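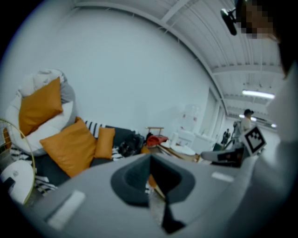
Evening Language Partners Wanted

Marulanda is looking for Spanish and Portuguese speakers to join our evening conversation program. We teach English to adults who work during the day, and we run Spanish and Portuguese classes for people who want to learn those languages. Conversation partners sit with small groups of learners and talk with them. You do not need to be a teacher and you do not need a degree.

The next term starts in September and runs through December. Sessions are held in the evening, from 6:30 to 8:30, at our building on Prustoto Street. The entrance is on the parking lot side.

What you will do

You will spend each session with one group. The teacher opens with a short lesson, then the class splits up and you take your group through the topic for the evening. Topics are ordinary ones: renting an apartment, a visit to the doctor, food, work, family, the news. You get the topic sheet a few days ahead. Some groups stick to it and some wander off, and either is fine as long as people are talking.

We ask partners not to correct every mistake. If a learner gets stuck, help with the word and keep going. Grammar questions can go to the teacher at the end.

Once a month you will fill in a one-page form on how your group is doing. It takes a few minutes and you can do it at the session.

Who can apply

You should be 18 or older and speak Spanish or Portuguese comfortably, whether you grew up with the language or learned it later. Any regional accent is welcome. Our learners are going to meet all of them. You also need enough English to follow instructions from the teacher and chat with beginners.

We need people who can come to 2 sessions a week for the whole term. Missing one now and then is not a problem if you let us know by noon that day. If you already know you will be away for several weeks, please wait and apply for the spring term.

Experience with adult learners is helpful but not required. Patience with long pauses is.

Pay and training

Partners are paid $30 per session. Those who complete the full term also receive a $1,000 credit toward any Kurkeo course, which can be used within a year or passed on to a member of your household. Kurkeo is our partner for certificate classes, and the course list is available at the front desk.

There is a paid training evening before the term begins. It covers how the groups work, what to do when one person does all the talking, and how to use the topic sheets. Bus riders can take the Dratport line, which stops across from the building. The last bus leaves at 9:10.

How to apply

Send a short note to Iara Gaete, program coordinator, at the Marulanda office, or leave it at the front desk. Tell us which language you speak, how you came to speak it, and which evenings you are free. A resume is optional. Please include the names of 3 people we can contact who know you from work, school, or your neighborhood.

We reply to everyone. If your note looks like a fit, we will invite you to sit in on a class and talk with Iara afterward. Applications are open until the end of August.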